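April 4, 2023. Plekura notebook, perception and grasp labels

Reran the segmentation pass on the kitchen table set with the new masks. Cloth against the plaid tablecloth is still the weak spot. 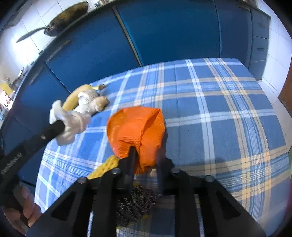
Tolera lowered the boundary threshold, and the stripes stopped leaking into object masks on 200 test frames. Left it there. Width estimate for soft items still reads low when the fabric bunches between the pads. Carrot behind cloth gets merged with it unless depth is on.

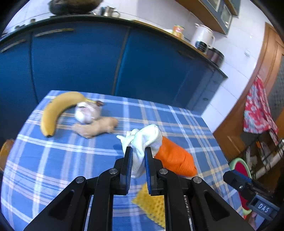 To do
Split the cloth and carrot labels, retrain at 2000 steps.
Yaowalak to check the timestamp offset, 10 ms in the February logs.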